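The Long Search for a Gentle Squeeze

If you ask Kerstin Aasen how many grippers she has bolted onto the arm by the window, she will laugh and go make coffee, and I have learned to take this as a way of saying "too many." I spent most of a week in her workshop at Skuken this September, watching her and her colleagues try to choose one pair of fingers and one camera for a job that sounded, when she first described it to me over the phone, like the easiest thing in the world. A robot arm has to come down, find a small round thing, and either press it or pick it up without knocking it over.

The job comes from Escobar, a packing company that wants one arm to tend its roller racks, nudging bins along and pressing a button when a lane is ready. Escobar's people don't much care what the fingers look like. They want them to last through a season and they want the button pressed every time, and they have asked for 500 presses in a row without a miss before they will sign anything. The best run when I arrived stood at a little over 200, and Kerstin was not in a mood to celebrate it.

Three grippers were in the running. The first, from a small maker called Jetow, has a wide opening and a strong motor, and everybody liked it right up until they heard it (it whines on closing like a blender in the next apartment). The second came from Oltari, and is slower, quieter and a good deal more polite about the force it uses. The third was the shop's own, put together by Nilton Nina from an older drive and whatever fingers he felt like making that month. Nilton is a patient man with very fixed opinions about fingertips, and I will come back to those, because they took up a whole afternoon.

Before the fingertips, though, there was the matter of the camera, which sits at the wrist and looks down past the fingers at whatever the arm is after. I had assumed that closer was better. You would want your eye as near as possible to the thing you're reaching for, wouldn't you?
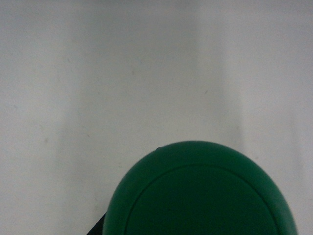
Rodica Furtună, who writes the control software, was kind enough to let me keep believing this for nearly a morning. Then she pulled up a chair and explained what happens to the numbers. When the target gets large in the picture, the program loses its surroundings, and with them most of its sense of where the arm is on the table. It has a smooth curve and a lot of pale background to work with, and a pale background has very little to say for itself. Even a speck of dust becomes interesting. She told me she once spent an hour on a fault that came down to a crumb the software had decided to trust as a landmark, and she has banned crackers from that end of the bench ever since.

So they tried a wider lens, and then they tried moving the mount back, and for a couple of days the talk was of very little else. The wider lens gives the arm a good look at the rack and the bins beyond it, along with a fair amount of furniture it has no use for. It also gives it glare. Stainless steel is a lovely thing to wipe down and a miserable thing to show a camera, and the front beam of a rack will throw back any light you put over it. Rodica's answer was to set the exposure by the near surface and let the far end of the room do as it liked. Kerstin wanted hoods on the lamps. They did both, in the end, and I couldn't tell you which one helped, and neither could they.

Rawiri Brunton, who looks after the controllers, had his own comparison going at the same time. He was running the same approach path at 2 speeds with each gripper, and writing down (in pencil, in a notebook with a rubber band around it) how far off center the fingers finished. The Jetow unit was quick and a touch careless. The Oltari was steady, but it hesitated just before contact, and on a long run that hesitation adds up — Rawiri had worked out what it would cost Escobar over a shift, and Edith Sotelo, their visiting engineer, winced when he read it to her. She had driven up to see the pressing trials for herself and she ended up staying through supper.
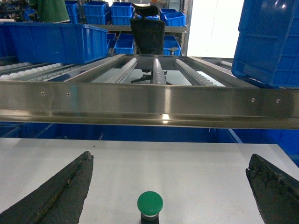
Skuken Workshop — Grippers and Wrist Cameras Team

Now, the fingertips. Nilton's view is that a finger ought to look used before you judge it. New fingers flatter everybody, he says, and he would much rather test with a pair that has grooves and scuffs on it, the tips a little blunted, because Escobar is going to be living with fingers like that for most of the year. A domed cap is a hard thing to hold, too. Squeeze it too high and the fingers ride up over the curve, too low and they foul on the body underneath, and there is only a narrow band in between where it all goes nicely. He had me close the gripper by hand on a spare button to feel it for myself. I was terrible at it! I went over the top twice and then pushed the thing clean across the bench, and he was very decent about it.

The Jetow gripper wants flat-sided things, and Nilton thinks it would do well with boxes. The Oltari found that narrow band more often than the others during the days I was there, and when it missed it missed softly, so the button stayed where it was and the arm could simply have another go. His own gripper came in somewhere between them. He claimed not to mind. He also stayed late to file a new pair of tips for it, so I'd take that with a pinch of salt.

Pressing turned out to be a separate argument from holding. Should the arm close its fingers and push with both together, or bring one tip down by itself? Kerstin is for closing them, since a closed pair is stiffer. Rawiri prefers the single tip because the camera can still see the rim of the cap all the way down, and Rodica sides with him on most days. Edith asked whether a plain rubber stub on the wrist wouldn't do the pressing just as well, and there was a bit of a silence while everybody thought about the weeks they had put in. It's on the list to try.

By the time I packed up, the Oltari was back on the arm with the wider lens above it, Rawiri had trimmed a little off the hesitation, and the long run was starting over from the first press. Kerstin has promised to call me when it gets to 500. She says Nilton's new tips go on after that.

Last updated: September

Contact the features desk | Copyright, all rights reserved | Back to top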